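Stallside Reuse Rooms: Progress Report to the Quintela Fund
Reporting period: May to the date of this report
Date: 16 Oct 2026

1. Purpose of the grant

The grant pays for the fit-out and first operating period of the Stallside sorting room. The room takes in mixed household items from the Wotamum collection points, sorts them, and packs them for reuse or recycling. This report covers the state of the room, the work done on it, the flow of items, spending, and what remains open.

2. State of the room

The main fit-out is complete. Walls have been painted white, with a horizontal red stripe marking the sorting side. The stripe lets new staff find the correct side without reading the floor plan. Overhead lighting was replaced in May. The old fittings left the far end of the room too dim to check fabric for stains, and items had to be carried to the door for inspection. That step has been dropped.

Dark tabletops were chosen for the sorting side. Clear plastic and glass show up better against them than against the former white tops, which were scratched and had begun to lift at the corners. One replacement top arrived with a chipped edge and was accepted at a reduced price. The chip has been sanded and sealed.

3. Items handled

The room processed 1172 items in the period. The count is taken at the packing stage, so items refused at the collection points are not included. Items are entered under 5 headings: clothing and padded textiles, boards and panels, mirrors and glass, empty bottles, and other.

Padded textiles take the most table space for their weight. They cannot be stacked high and are slow to fold. Boards and panels are simple to store upright but block the aisle when a delivery arrives late. Mirrors are the main handling risk. Under the first layout they were leaned against whatever stood nearest, and two were lost to cracks in the first weeks. Mirrors now go to the rack before any other item in the delivery is opened.

Empty bottles were not in the original plan. They arrive mixed in with other goods and are pulled out at the table. Clear plastic bottles go directly to recycling and are not washed on site. 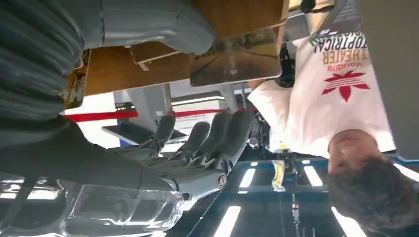

Sorting room, Stallside. Clear plastic bottle, gray padded fabric and mirrored panel.

4. Changes to the working method

The first method had each person take one box and sort it from start to finish. This produced uneven results, and bulky items were often set aside and left. Under the present method, large flat items are removed first, then textiles, then small items. Bottles and other recycling are cleared last, in one pass.

The new order was tested for 7 weeks before it was adopted. Fewer items were left on the tables at closing, and the aisle stayed passable on most days. The drawback is that textiles are sometimes placed on the nearest board while the table is being cleared, and have to be moved again. A second folding surface would solve this. It has been measured and will fit along the short wall if the label cabinet is moved.

Labels remain a weak point. The Clustside labels hold well on board and on plastic film but peel from padded fabric. Tie-on tags are in use for textiles as a stopgap. They are slower to write, and the string tangles in the box.

5. Spending

The allocation for shelving, tables and lighting was $4000. All of it has been committed and the final invoice is with the office. Moving the label cabinet can be done by staff at no charge. The second folding surface is not covered by the present grant - a separate request will be made once a price is confirmed.

6. Open points

The mirror rack holds enough for a normal delivery but not for two in one day. Collection dates at Wotamum will be spaced out until the rack is extended.

Storage for boards has no fixed limit at present. A maximum stack depth will be marked on the floor in tape.

The item headings need review. "Other" has grown too large to be useful, and small electrical goods should be split from it before the next count begins.

The next report will include the item count under the revised headings and the price of the folding surface.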